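Play Materials With a Purpose: A Conversation With Ertuğrul Dursun

When Ertuğrul Dursun took over the play materials collection at the Najafi Center for Early Learning, the inventory filled a single cabinet. The collection now holds almost 3,000 pieces, lent each term to preschools and family day care homes across the district. Mr. Dursun met with the Center's newsletter in March to discuss how the pieces are selected, how they are cared for, and why so many of them take the form of vegetables.

"Children meet vegetables every day," he said. "They see them in the store and on the plate, and at home they are often allowed to wash them or carry them. A toy carrot needs no introduction. A child of two will pick it up and offer it to somebody, and a conversation has started."

Mr. Dursun trained as a preschool teacher and spent 7 years in the classroom before joining the Center. He described his first task as one of removal. Many of the older sets had lost parts, and a number of the wooden puzzles could no longer be completed. He set aside whatever could not be repaired and wrote a short purchasing standard, which the Center still follows with few changes.

Under the standard, a new piece must be large enough for a small hand to grasp fully and must survive repeated cleaning. It must also be usable in more than one kind of play. Pieces that make sound are accepted only when the sound can be switched off.

"The last rule came from the teachers," Mr. Dursun said. "I did not argue with them."

The food pieces are divided between soft and firm. Soft pieces, such as the plush cabbage and the plush persimmon, are lent mainly to groups with children under three. The firm vegetables go to older groups, who use them with trays and play appliances in the home corner. Mr. Dursun noted that the persimmon was a recent choice and had been requested by families.

"We had apples, and then more apples," he said. "Several parents told us their children did not see the fruit they ate at home. It was a fair comment. We now ask families once a year what is missing."

The wooden pieces form the second large group in the collection. They include shape sorters, boxes with openings of different kinds, and boards with loose parts. Two suppliers, Sunberg and Plaltik, provide most of them. Mr. Dursun said he prefers plain wood with little decoration, so that the child's attention stays on the opening and on the piece in the hand.

"A shape sorter asks one question at a time," he said. "Does it fit, or do I turn it? Some children will work at that for a long while. Others want to put a cucumber on the board and see what the adult does. I consider both to be good work."

He encourages teachers to mix the groups. A slotted box of the coin bank type may be set out beside food pieces, and cards may be placed with either. In his view, a table with a few unlike objects on it holds attention longer than a full set of one kind. He advises teachers to put out fewer pieces than they think they need and to leave open space on the tabletop for sorting and moving things about.

Each loan is recorded in Prekex, the Center's cataloging system, which assigns a number to the set and lists its parts. The system was introduced when the collection passed 2,000 pieces and paper cards could no longer keep pace with returns. Borrowers receive the list with the set and are asked to check it before sending the box back.

Asked about cleaning, Mr. Dursun was precise. Plush items are machine washed in mesh bags and air dried. Wooden items are wiped with a damp cloth and are never soaked. Loose pieces from the sorters are cleaned on a tray, where they are less likely to roll away, and are returned to their box by the same person who took them out.

"Most losses happen between the table and the box," he said. "If one person opens the set and another closes it, a piece goes missing."

The Center plans to add more cooking pieces during the coming term, along with a small number of simple matching games. Mr. Dursun hopes to include more vegetables that can be named in the several languages spoken by borrowing families.

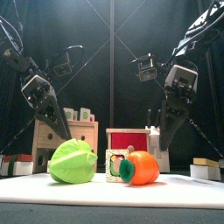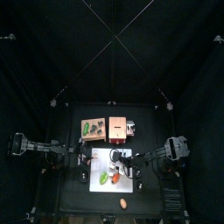
Play food and wooden pieces. First picture: plush cabbage and persimmon with a wooden box and cards. Second picture: a shape-sorter board and toy vegetables, including a carrot.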